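4. El registro de color en las tiradas de linograbado a plancha perdida

4.1. Delimitación del corpus

El presente apartado examina las tiradas de linograbado en color conservadas en el fondo Sárközi, formado por la producción del taller de Parkau y por la documentación técnica que la acompaña. El fondo reúne 3207 impresiones, entre pruebas de estado, pruebas de color y ejemplares numerados, correspondientes a 167 ediciones. Quedan fuera del análisis las estampas monocromas y las obras en técnica mixta en las que el linóleo interviene solo como fondo, por entender que en ambos casos el problema del registro se plantea en términos distintos o no llega a plantearse. La revisión del inventario se cerró el 29/12/19, de modo que los ingresos posteriores no se han tenido en cuenta.

Se entiende por plancha perdida el procedimiento en el que una única matriz se talla y se estampa de manera sucesiva, eliminando en cada fase las zonas que deben conservar el color ya impreso. El artista trabaja habitualmente del tono más claro al más oscuro. Una vez iniciada la segunda talla, el estado anterior es irrecuperable, por lo que la tirada completa del primer color ha de imprimirse antes de continuar. De esta condición se derivan dos consecuencias para el estudio material: el número máximo de ejemplares queda fijado en la primera pasada y cualquier error de ajuste reduce la tirada de forma definitiva.

La bibliografía ha atendido con preferencia a la dimensión expresiva del procedimiento. Okonkwo describe la superposición de capas como un método de construcción de la luz, e Idahosa ha estudiado la relación entre la dureza del linóleo y el carácter del trazo. Son menos frecuentes los trabajos dedicados al registro propiamente dicho, esto es, a los medios por los que el papel vuelve a ocupar la misma posición respecto de la matriz en cada estampación. Afolabi y Rampersad ofrecen una primera clasificación de estos medios, que aquí se adopta con algunas modificaciones.

4.2. Sistemas de registro documentados

En el taller de Parkau se emplearon tres sistemas. El primero, y el más antiguo, es la escuadra fija: un tablero con dos listones en ángulo recto contra los que se apoya la matriz, y un segundo par de topes, de menor altura, para el papel. El sistema es económico y resistente, pero depende de que el papel conserve un ángulo perfectamente cortado. En las hojas con barbas, muy apreciadas por los editores del taller, la esquina irregular impide un apoyo constante y provoca desplazamientos que suelen hacerse visibles en el borde opuesto de la imagen.

El segundo sistema recurre a pestañas perforadas que se adhieren al margen de la hoja y encajan en espigas fijadas al tablero. Las anotaciones de taller lo recomiendan para ediciones de más de cuatro colores. Su inconveniente principal reside en la retirada de las pestañas al finalizar la tirada, operación que en los papeles de fibra larga puede levantar la superficie del margen. En varias ediciones el margen superior fue recortado, con toda probabilidad para eliminar este daño, lo que explica la diferencia entre las medidas del papel consignadas en los cuadernos y las que presentan los ejemplares conservados.

El tercer sistema combina una muesca tallada en la propia matriz con una línea de guía en el reverso de la hoja. Se trata de una adaptación del kento japonés, de la que Khương ha señalado variantes en otros talleres de la región. En Parkau su uso se limita a los formatos pequeños y a la estampación manual con baren. Cuando la tirada se trasladaba al tórculo, la presión del rodillo arrastraba ligeramente el papel fuera de la muesca, y los impresores volvían a la escuadra.

4.3. Elección del motivo y reducción tonal

Los ejercicios de aprendizaje del taller partían de conjuntos cotidianos, sin valor iconográfico particular. El cuaderno de prácticas del mes de junio insiste en que el motivo debe resolverse en un número reducido de planos antes de tocar la gubia, y propone el dibujo a pincel con tinta diluida como paso previo. Los elementos de contorno simple facilitan la primera lectura de las masas; los tejidos, por el contrario, obligan a decidir qué pliegues se conservan y cuáles se absorben en el tono vecino.
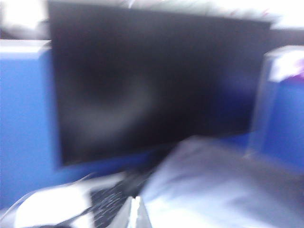
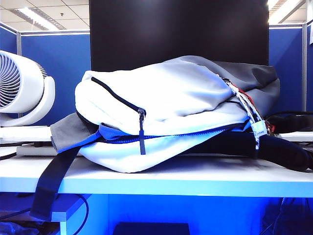
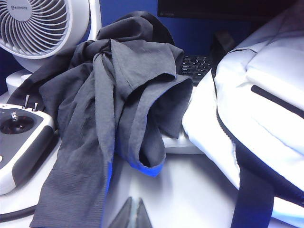 Figura 2. Objetos de uso corriente. Por orden: monitor negro y panel azul; mochila gris claro con cremallera azul sobre un escritorio blanco; ventilador blanco y prenda gris oscura.

La reducción tonal se planificaba mediante una escala numerada. A cada valor correspondía una pasada, y el blanco del papel se contabilizaba como valor inicial. La edición más compleja del fondo alcanza 8 colores, si bien la mayoría se resuelve con una cantidad sensiblemente menor. En los cuadernos se advierte contra la tentación de multiplicar los tonos intermedios: cada capa adicional aumenta el espesor de la película de tinta, altera el brillo de la superficie y añade una ocasión de desajuste.

El dibujo se transfería a la matriz una sola vez, con tinta resistente al disolvente de limpieza, y se repasaba después de cada estampación. Este detalle, en apariencia menor, tiene efectos sobre el registro. Cuando el dibujo se pierde parcialmente, el grabador reconstruye el contorno a partir de los restos de color que permanecen sobre el linóleo, y la nueva talla puede invadir zonas ya resueltas. Se han localizado ejemplares en los que un perfil claro acompaña al tono oscuro por uno solo de sus lados. Si el perfil se repite de manera idéntica en toda la tirada, la causa debe buscarse en la talla; si varía de una hoja a otra, corresponde a un defecto de ajuste del papel.

4.4. Tintas, soportes y tiempos de secado

El taller utilizó de forma continuada las tintas al aceite de la casa Nidano y, para las veladuras, un medio transparente preparado en el propio establecimiento. Las fórmulas conservadas indican proporciones en espátulas, sin equivalencia en peso, por lo que su reproducción exacta no resulta posible. El papel procede en su mayor parte del molino Flatance y se empleaba seco. La decisión de no humedecer la hoja, excepcional en otros procedimientos de estampación, está directamente vinculada al registro: el papel húmedo se dilata de manera desigual según la dirección de la fibra y, al secarse entre una pasada y la siguiente, no recupera sus dimensiones de partida.

Los intervalos de secado se anotaban al margen de cada hoja de tirada. Las diferencias entre ediciones son notables y responden tanto a la composición de la tinta como a la época del año. Los pigmentos tierra admitían una segunda estampación en plazo breve, mientras que los negros y algunos rojos exigían una espera prolongada. La impresión sobre una capa insuficientemente seca produce un rechazo característico, visible como un punteado irregular que no debe confundirse con la textura deliberada obtenida mediante un entintado escaso.

En cuanto al orden de las capas, el fondo confirma la secuencia habitual de claro a oscuro, con una excepción relevante. En un grupo de paisajes se introdujo un color claro y opaco en última posición, destinado a recuperar luces que la talla había dejado cerradas. El recurso aparece descrito en los cuadernos como corrección y no como método. Sin embargo, su repetición en ediciones sucesivas invita a considerarlo una práctica asentada, al menos durante la última etapa de actividad del taller.

4.5. Criterios para la catalogación

A efectos de catalogación, se propone consignar por separado el sistema de registro, el número de colores y el número de pasadas, conceptos que en el inventario antiguo figuran a menudo como equivalentes. Una misma pasada puede depositar más de un color cuando la matriz se entinta por zonas o con rodillo degradado, y un mismo color puede requerir dos pasadas para alcanzar la opacidad deseada. La confusión entre ambos datos ha dado lugar a descripciones contradictorias de ejemplares pertenecientes a una única edición.

Las marcas de registro visibles en el margen deben describirse con indicación de su posición y conservarse en cualquier intervención de restauración. Igual tratamiento merecen los restos de adhesivo y las perforaciones, aun cuando afecten a la presentación de la obra. Para las pruebas de estado sin numerar se mantiene la ordenación de los cuadernos de taller, salvo en los casos en que la secuencia de tallas observable en la estampa la contradiga. En tales casos prevalece la evidencia material, y la discrepancia se recoge en el campo de observaciones de la ficha.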